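Shop Floor Talk > Kitchens, Laundries and Back of House > Dish room automation, one season in

rackandroll
I run the back of house at a conference hotel and we put a robot arm in the dish room in January. We have one setup, bought through Heltley, and it does plates at the clean end. A person still scrapes, still loads the machine, still does pots. I looked for threads like this before we signed and found mostly sales talk, so I'm writing down what changed for the crew.

We had 6 people across the shifts before. We have 6 now. The hours are the same too, but they get spent differently. Evening used to be two people in the dish room the whole time. Now it is one person there and one who floats between the dish room and banquet setup. The floater likes it. The one who stays behind does not always like it, and I'll get to that.

The arm works over a glossy black surface next to a wire rack. Everything is on aluminum rail, so it can be shifted when we need to get behind it.

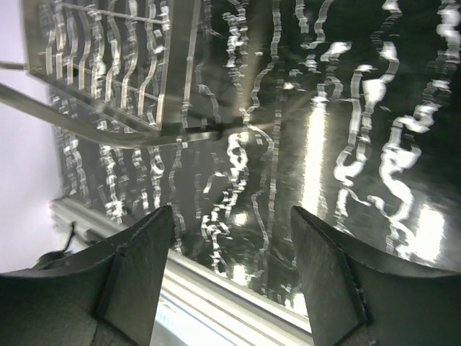
Last edited by rackandroll on Friday, May 13, 2022. Reason: fixed the hours part

The complaint I hear most is about being alone. Two people in a dish room talk. One person and a machine don't. I did not plan for that at all and it came up in the first week. The second complaint is that the person on shift gets blamed when the arm stops, even when they were at the other end with their hands in the pot sink.

On the good side, wrist and shoulder complaints are down. Two of the crew had been wearing braces and one has stopped. I can't prove it's the arm.

Ask whatever you want, I'll answer what I can.

pm_shift_lead
Who restarts it when it stops? We trialed one from Gulari and the answer was supposed to be "anyone" but in practice it was me, including on my days off by phone.

rackandroll
Whoever is in the dish room. Everybody got trained, 2 hours each, paid. If the restart doesn't take they call me, and if I'm off they switch it off and stack by hand. I told them nobody is in trouble for switching it off. It took a while before they believed that.

oldsteward
I'm going to disagree with the way this is being told. You say 6 before and 6 now. Did anybody quit in that time and not get replaced? Did you have an opening that went away? That is how it went at my place. No layoffs, everybody's job was safe, and then every time somebody left the opening just closed. Three years later the room ran with half the people and management still said the machines never cost a job.

rackandroll
Fair question. One person left in the spring and we filled the spot. I had to argue for it. The first answer from upstairs was to wait and see, so I'm not going to tell you it can't happen here.

oldsteward
Thank you for saying so. Get the headcount in writing if you can.

Bluewater_Belinda
I work dish, not management. Ours came in last year, an Arnix. My experience is the opposite of the lonely thing. I have my radio and I don't have to listen to the guy I used to work with. What I don't like is that the pace is set by the arm now. Before, if I got ahead I could take five minutes. Now if I get ahead there's a pile at the arm and a light comes on, and if I get behind there's a different light.

pm_shift_lead
Can the lights be turned off?

Bluewater_Belinda
They told us no. Then a tech came for something else and turned them off in a minute.

rackandroll
Ours doesn't have the lights, thank goodness. It does log counts. I look at them for breakage and I've told the crew that's all I use them for. The best night so far was 892 plates. I only bring it up because someone will ask how it compares. A good pair of people on a banquet night will beat it easily. It just doesn't get tired at eleven.

tin_ladle
What about odd plates? Our restaurant side has no two things the same shape. The rep from Belkadi said it wouldn't matter and I don't believe him.

rackandroll
It matters. Plain white banquet plates were fine from day one. The fancier ones took more setup. We have a teal one with a scalloped rim and raised scrollwork, with an oval well, and I expected that one to be the end of the whole idea. The fingers take it by the rim, one on each side. I would not promise you the same with handmade stuff. Ask for a trial with your own plates and don't let them bring theirs.

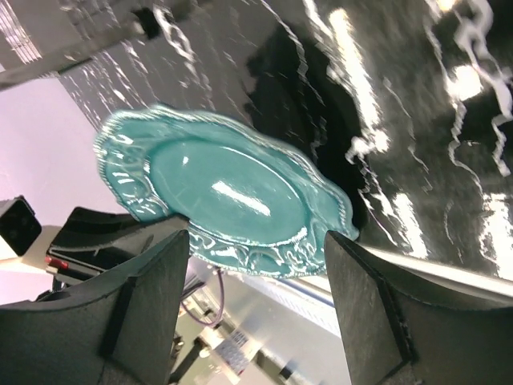

tin_ladle
Did anyone on your crew get a raise for running it?

rackandroll
The two who handle the weekly cleaning and the setup for new plates did, and the rest got the training pay and nothing after that. I think that's wrong and I've asked for it to be looked at again.

oldsteward
If they can all restart it then they're all running it. That's a skill and it should be on the rate sheet.

pm_shift_lead
I don't fully agree. Pushing a restart button isn't a new trade. We didn't pay extra when the new dish machine came in and that had more buttons.

Bluewater_Belinda
You should have.

pm_shift_lead
Maybe so. I didn't set the rates.

tin_ladle
We're a 23 seat place so this is probably all too big for us anyway, but I'm going to ask for the trial. I'll put our worst plates in a box and see what they say. If they agree to it I'll post how it went.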